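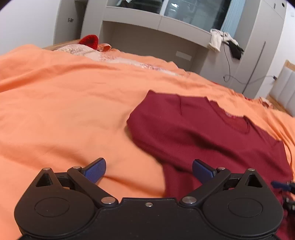 A gripper with blue textured finger pads, its jaws open.

Skirnberg evening classes to stay open through winter

SKIRNBERG – Evening classes at the Odby Adult Learning Center will run through the winter after the town council voted to cover the building's heating costs from November until the end of the season.

The decision ends several months of doubt over the program, which offers low-cost courses in bookkeeping, sewing, Spanish, small engine repair and basic computer skills. The center had warned in the summer that it might have to close its doors at 5 p.m. during the colder months, leaving only the daytime schedule in place.

Enrollment for the fall stands at 149, the center said. Most of those students work during the day and attend classes that start at 6:30 p.m. or later.

"We had people calling every week to ask if they should bother signing up," said center director Frauke Steinbach. "Now we can tell them yes."

Under the plan, the council will pay the gas bill directly and the center will keep its current fees. A single course costs $11 per session, with a reduced rate for residents over 65 and for anyone who is out of work. Students who paid a deposit over the summer do not need to register again.

Council member Mattes Fuchs voted for the measure but asked for a review in the spring. He said the building's boiler is old and that paying to run it for another year only puts off a larger bill.

"I don't want to be back at this table next fall having the same talk," Fuchs said.

A contractor, Tuneck Heating, inspected the boiler and told the council it could be kept in service for one more winter with minor repairs. A full replacement has not been priced.

The center opened in the former Parisi shoe warehouse on Canal Street and has added courses slowly over the years. Spanish remains the most popular. Yamila Henríquez teaches two sections of it and said both are full, with a waiting list for the beginner group.

"A lot of my students come straight from a shift," Henríquez said. "They can't do mornings. If the evening goes, they go."

Hauwa Okoro, who is taking bookkeeping for the second time, said she had looked into a course in the next town but could not make the bus work. The last one back to Skirnberg leaves before class ends.

Two courses will move rooms to save on heat. Sewing goes from the upper floor to Room 6, and small engine repair will share the ground-floor workshop with the woodworking group on alternating evenings. A new schedule will be posted at the front desk and mailed to enrolled students.

Registration for the remaining places is open at the center's office from 9 a.m. to 4 p.m. on weekdays.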